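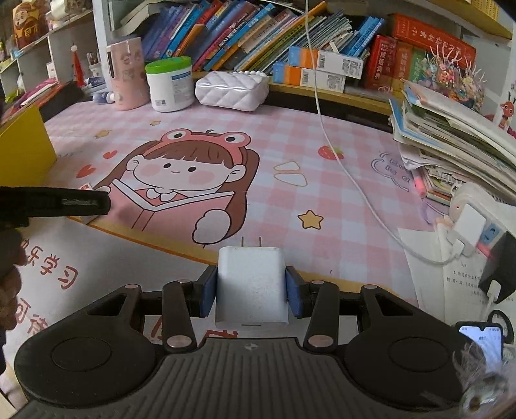
**Ticket 713: Delayed reminder messages, Nundville office**

Reminders scheduled through Adton Mail are reaching staff up to 11 hours late. The fault affects the shared calendar mailbox and was first reported in February. Several delayed reminders were delivered as soon as the user's phone was put on charge. Users are therefore asked to keep the phone connected to a white two-prong power adapter, or any other approved charger, while the test messages are sent.

**Log**

- Queue reviewed. 107 messages held with status "deferred."
- Battery saver turned off on two test phones. Delay reduced but still present.
- Time zone on the Kundano relay found to be incorrect and reset. Queue released.
- Grigoris Triantafyllou confirmed receipt of all test reminders.

**Status:** Pending. Users who still see late reminders should reply to this ticket with the subject line and the scheduled time of the message.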